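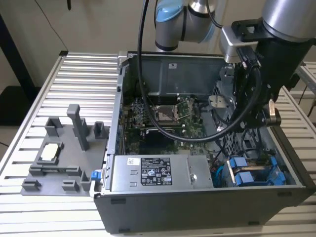 Section 4: Setting up automatic translation for your help desk inbox

Okay, by now you've installed the Koltent add-on and connected it to your inbox (if you haven't, go back to Section 3, I'll wait). This is the part I like best – getting messages in Portuguese or Polish or whatever else to show up in words you can read!

I wrote these steps while setting up the Loker inbox, which gets a pretty wild mix of languages. Your menus should look the same as mine if you're on the April release or later.

Before you start

You'll need an admin login and the key you copied in Section 3. Each key covers 2,000 messages a month on the basic plan. I burned through 800 of mine in testing, so please learn from me and use the practice inbox first.

Turning it on

1. Open Settings, then Languages, and click Add a reading language. Pick the language your team reads. Mine is English (US).

2. Paste your key into the box and click Check. A green dot means you're good. If the dot stays gray, look for a stray space at the end of the key. I've done this more than once.

3. Under Detect, choose Automatic. The list has 67 languages in it, and you can tick them one by one if you want to, but I'd leave it alone for now.

4. Set Show original to Always. The translated text appears on top and the customer's own words sit right under it.

5. Click Save, then send yourself a test message in another language. Give it a minute and refresh the inbox.

Note: Very short messages ("ok," "hi," a lone order number) often get tagged with the wrong language. You can fix the tag by hand from the little flag menu, and the rest of that thread will follow.

Replying in the customer's language

6. Open any translated message and click Reply. Write your answer the way you normally would.

7. Click Preview translation. You'll see both versions side by side. Read your own side again while you're there – idioms are where things go sideways. I once told someone we'd "touch base" and the preview came back with something about a military camp.

8. If it looks fine, click Send both. The customer gets the translation first and your original below it.

Caution: Don't run passwords, card numbers or medical details through the translator. Highlight that part of the message and choose Skip before you hit Preview.

Caution: Anything over 1,000 words gets split into pieces, and a word can be translated two different ways in the two halves. Check long replies all the way to the end.

Keeping names as names

Product names love to get translated when they shouldn't. Go to Languages, then Word list, and add each one with the Keep as is box ticked. Ours has Trarham and MacPherson on it, both with capital letters, and I added the all-lowercase spellings too (customers type however they like!).

The word list only applies to new messages. To redo an old one, open it and click Translate again, which does count against your monthly total.

Next up is Section 5, saved replies.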